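Divance Bench Handling Station: Equipment Details and Purchasing Guidance
Rulstead Equipment Supply, Teaching and Research Catalogue

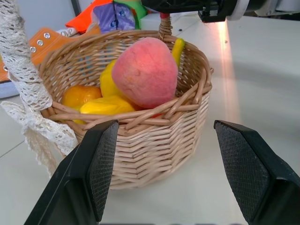 Two-finger gripper with dotted grip pads at a woven basket of artificial produce.

Overview

The Divance is a bench-mounted robot station for laboratories, colleges and training centres that teach or study the handling of everyday objects. It is supplied as a complete station, comprising arm, two-finger gripper, wrist camera, controller and mounting plate, and may be ordered with or without the Ragab object set.

The station is intended for light items of mixed shape, such as baskets, fruit, cloth and footwear. It is not suitable for machine tending, palletising or any work in which the load exceeds the rating given on this page. Purchasers with heavier requirements should consult the industrial section of the catalogue.

What is supplied

One Divance arm with base plate and fixings
One two-finger gripper with a pair of textured pads fitted
One wrist camera with bracket and cable
One controller with emergency stop
Javico control software, single-station licence
Printed installation manual and inspection record

The bench, the host computer and any guarding required by the purchaser's own risk assessment are not included and should be budgeted for separately.

Main specification

Mounting: bench top, four-bolt plate
Rated load at gripper: 2 kg
Gripper opening, maximum: 144 mm
Supply: single phase mains, standard socket
Software updates: included for the warranty period
Warranty: 24 months, parts and labour

Gripper and pads

The gripper opening should be compared with the objects to be handled before an order is placed. A rigid container wider than the stated opening must be held by its rim or handle, and the strength of that part should be considered. Woven goods flex when gripped, and repeated handling will loosen the weave in time. Purchasers are advised to treat baskets and similar items as consumables and to enter them as such in the annual budget.

Pads are a wearing part. They are sold in pairs and may be changed by the user with the key provided. Under regular teaching use, one change of pads in each term is a reasonable planning figure. Sites working with rough or dusty materials should allow for more. Pads should be wiped with a damp cloth and left to dry fully; solvents must not be used.

Objects and work surface

The Ragab object set contains artificial fruit and vegetables, small textiles and containers. Artificial produce is recommended in place of fresh, as it keeps its shape between sessions and leaves no residue on the pads. Replacement items may be ordered singly. Customers may also use their own household objects provided that these fall within the rated load and have no sharp edges.

A plain, smooth bench top is preferred. Pale surfaces are widely used and give good contrast with coloured items, although a gloss finish can return bright streaks of light to the wrist camera. Where the room lighting cannot be altered, a matt covering should be fitted.

Lace, net and other open fabrics can be caught by the gripper during an approach. Work of this kind should be carried out at reduced speed, and the relevant setting in Javico is described in the manual.

Planning the installation

The station requires a level bench rated to at least 200 kg, inclusive of equipment. Benches on castors are not acceptable unless the castors can be locked and the bench secured to the wall. A clear space should be kept on all open sides so that an operator can reach the emergency stop without leaning across the work area.

Delivery is to a ground-floor entrance. Customers requiring delivery to an upper floor should state this when requesting a quotation and should confirm the width of lifts and doorways. Installation by a Rulstead engineer takes one working day and includes an introductory session for staff.

Budgeting

Quotations are prepared individually and remain valid for 91 days. Each quotation separates the capital cost of the station from recurring costs, so that the two may be charged to different budgets where the purchaser's rules require it. Recurring costs normally comprise replacement pads, replacement objects, the yearly inspection visit and, after the warranty period, the software licence.

Institutions ordering for the autumn term are asked to place orders by the end of April. Later orders will be accepted, but installation before the start of teaching cannot be guaranteed.

Ordering

Divance station, complete
Divance station, complete, with Ragab object set
Replacement pads, pair
Ragab object set
Javico additional station licence
Yearly inspection visit

Orders should be sent to the Rulstead education desk, quoting the account number and the delivery address in full. Returns of unused equipment in original packaging are accepted in accordance with the general conditions of sale. Opened object sets and fitted pads cannot be returned.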